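A morning at the Fullbridge count centre

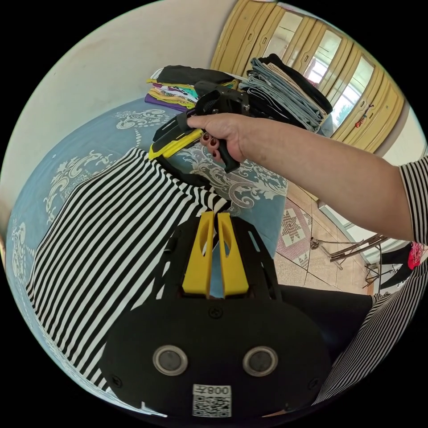 Everaldo Portela, our candidate in the northern ward, had been asking for months to see where the ballot papers go once the polling stations close. The council's elections office opened its count centre to party members and residents on Friday, and 17 of us signed up from the branch.

The centre is a former bus depot on the Prado estate. Parking is poor, so take the shuttle from the town hall if you go to the next one. We were met at the side door by Dalva Barros, the deputy returning officer, who gave us visitor badges and a short talk on what we could and could not touch.

The hall is laid out as it will be on the night. Ballot boxes come in at the east end, are checked against the list of polling stations and then go to the verification tables. Only when the number of papers agrees with the presiding officer's account does sorting by candidate begin. Agents stand behind a rope and may watch everything, but they may not speak to the counters.

We watched a practice run with 900 dummy papers. The first pass came out one short. Two papers had stuck together, and the bundle had to be gone through again by hand. Mrs Barros said this is common with folded papers and is why every bundle is counted twice by different people.

Nivaldo Vieira asked about postal votes. These are opened in a separate room upstairs, where signatures and dates of birth are compared with the register. At the last local election 311 postal votes in the borough were turned down, most for a missing date of birth. I had expected the number to be lower, and we will put a reminder in the December newsletter.

Several members asked about recounts. A candidate or agent can request one before the result is declared, and the returning officer decides whether the request is reasonable. Our own seat was decided by 581 votes last time, so it did not come up.

Tea was served at eleven and we were back at the town hall before noon. Members who want to act as counting agents should give their names to Kourosh Heydari at the branch office. Training takes one evening.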